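About Oncombe

Reading time: 2 minutes

Oncombe services and calibrates laboratory centrifuges, shakers and incubators. The company was set up by Laurinda Ramalho and Ewan Pomare, who had both worked in instrument repair, and now employs 17 people at two sites.
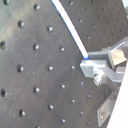 Breadboard surface with tapped mounting holes.

Most of our work is planned maintenance under contract. A standard centrifuge visit covers rotor inspection, speed verification, imbalance cut-out and lid lock. Speed is checked with an optical tachometer at 8 set points, and chamber temperature is logged for 35 minutes at the lowest working setting. Readings are entered on site and the certificate is issued the next working day.
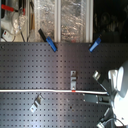 Rotors are recorded separately from the machines they run in. Each has its own cycle count and retirement date, as a rotor is often moved between centrifuges during its life. We currently hold records for 199 rotors – the oldest were transferred from paper logs by Filipa Frade.

Customers on the Cullinane plan receive one planned visit a year, normally in February, with call-outs charged by the hour. 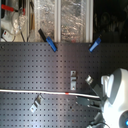
Salvador Barros writes that the rotor register was the part his laboratory used most, and that he would like it to show the date of the last O-ring change as well. That field is being added.

Shakers and incubators follow the same procedure, with orbit speed and shelf temperature in place of rotor checks. Freeze dryers are not covered.

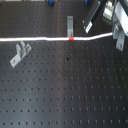
Contracts and enquiries

Graça Brandão handles new contracts. Please give the model, serial number and date of last service for each item.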